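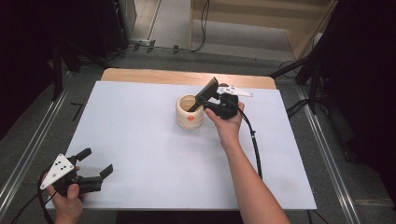 Vostano revises setting specification for its Irar ring line

Vostano has changed the way center stones are held in its Irar line of 14K rings and pendants. Pieces shipped from January onward use a six-prong head in place of the earlier four-prong head. The change applies to sapphire, tanzanite and blue topaz. Emerald pieces keep the full bezel.

The new head is cast in 958 platinum and soldered to the gold shank. Prong tips are rounded after setting and checked under magnification for gaps at the girdle. Vostano lists 44 item numbers as affected, 16 of them pendants. Item numbers do not change, but a letter P is added at the end to mark the new head. Stated carat weights refer to the center stone only, as before. 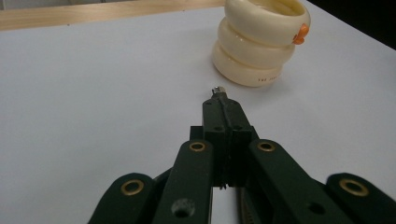 Stacked bands in the same line are also affected. Each set is made of three bands that are sold together and worn one above the other, and the outer faces are now curved to reduce wear where the bands touch. The profile is close to that of the cream-colored piece in the photo, with three rounded tiers resting on one another, although the Irar bands are all cut to one diameter within a set. Inside edges are polished to a shallow radius. Sets are offered in yellow or white gold, and mixed sets are made to order at the Chauvin workshop.

Sizing on the stacked bands is limited to one full size up or down.

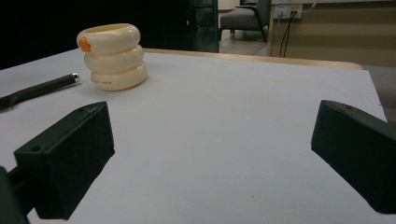

Larger changes require a new set, and stones from the old set can be moved if the girdles are free of chips. Retailers holding four-prong stock may sell it under the original item numbers. Tindia, which handles repairs for the line, will refit older rings with the new head on request. Turnaround is 20 working days from receipt. Rings with engraved shoulders are excluded.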